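FOR IMMEDIATE RELEASE
July 14, 2022

Trerkby council extends kitchenware reuse scheme to Skokcombe

Households in Skokcombe will be able to borrow plates, bowls and cutlery free of charge from November, when the Trerkby Dish Library opens its second branch in the former Tanabe shoe store on Mill Lane.

The library lends tableware for parties, funerals, school events and street meals. It has made 617 loans from its Trerkby branch and now holds 1,063 pieces, nearly all of them donated. Borrowers keep items for up to 3 days and return them washed. Anything chipped is taken out of circulation and passed to the Fliter tile workshop, where it is broken up for mosaic.

The new branch has been paid for with a council grant of $4,000, which covers shelving, a second sink and the first year of insurance. Rent on the unit has been waived until next summer. 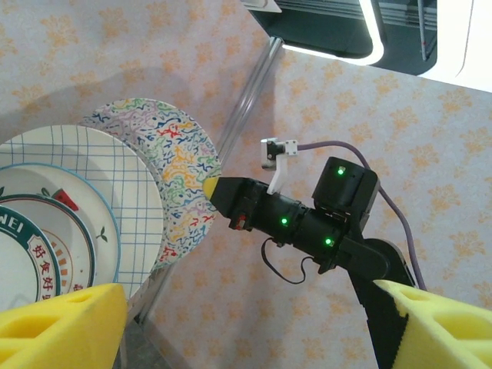
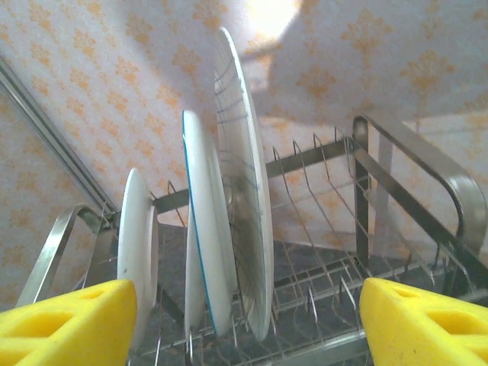
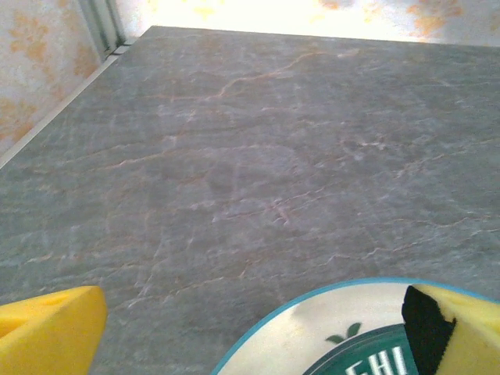 Carola Rieger said the second branch was overdue, as Skokcombe borrowers have had to make the trip to Trerkby and back twice for every loan. She added that serving dishes and large jugs are still in short supply and that she would like to see more of them donated before the opening.

Loans at Skokcombe will be booked by phone or at the counter. A deposit of $10 applies to orders of more than 40 pieces and is refunded on return. Glassware will stay at the Trerkby branch for now.

Donations are accepted at Trerkby during normal opening hours. Please wrap breakable items and leave out non-stick pans, plastic cups and anything electrical.

Press contact: Trerkby Dish Library, Trerkby Town Hall, ground floor.

ENDS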